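Plemel Drawer Task Kit for Class and Club Teams

Item status: in stock
Ships from: Plonholm
Lead time for school orders: 14 days

The Drawer Task Kit is a practice station for student teams working on household pick and place. It was put together for the Cladov Student Challenge and follows the layout in the challenge handbook, so a team that trains on it will not have to change its setup before the meet. It also works as a semester project for a class that already has an arm and wants something harder than stacking blocks.

The kit does not include a robot. Any arm that can reach down into an open drawer from the side or the front can be used. Teams have run it with two-finger grippers and with multi-fingered hands.

What the task involves

A run starts with the drawers closed and the objects placed by the judge. The robot opens the drawer named on the task card, moves one object in or out of it, and closes it again. Objects on top of the cabinet may be left alone unless the card names them, but knocking one to the floor costs points. The full task is worth 100 points. Partial credit is given for opening the drawer and for a clean grasp, and it is scored separately from the move itself.

Most new teams do well with the apple and have trouble with the snack bag. The bag changes shape when the fingers close on it, and a grasp that held on one try may slip on the next. We suggest practicing the bag with the drawer already open before adding the drawer pull to the run.

What comes in the box

Cabinet with drawers and pull handles, shipped flat
Casters and hardware
White bowl
Play apple
Wire basket for spare objects
Task cards, one set
Scoring sheets, pad of 200
Setup guide

Soda cans and snack bags are not included. Teams supply their own, and the handbook allows any common brand. Dented cans are allowed. Bags must be sealed.

Setup

Assembly needs a Phillips screwdriver. Place the cabinet on a hard floor, lock the casters, and check that each drawer slides out fully before the arm is powered on. Set the basket to one side where the arm will not hit it.

Using it in class

The setup guide has 15 short lessons. The early ones can be done by moving the arm by hand or by remote control, and the later ones ask students to record runs and compare grasps. Lessons can be skipped if the class has already used the Pumphrey Tabletop Kit, which covers the same first steps.

Replacement parts

Drawer slides, handles, casters and task cards are sold separately. The handles from the older Pumphrey cabinet do not fit.

Returns

Unassembled kits can be returned until the end of December. Assembled cabinets can be exchanged for a defect only.

Page updated 31 October 2024

Practice run, snack bag in the lower drawer 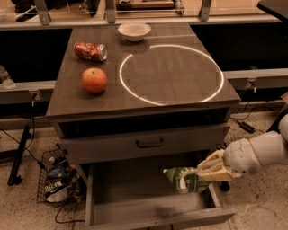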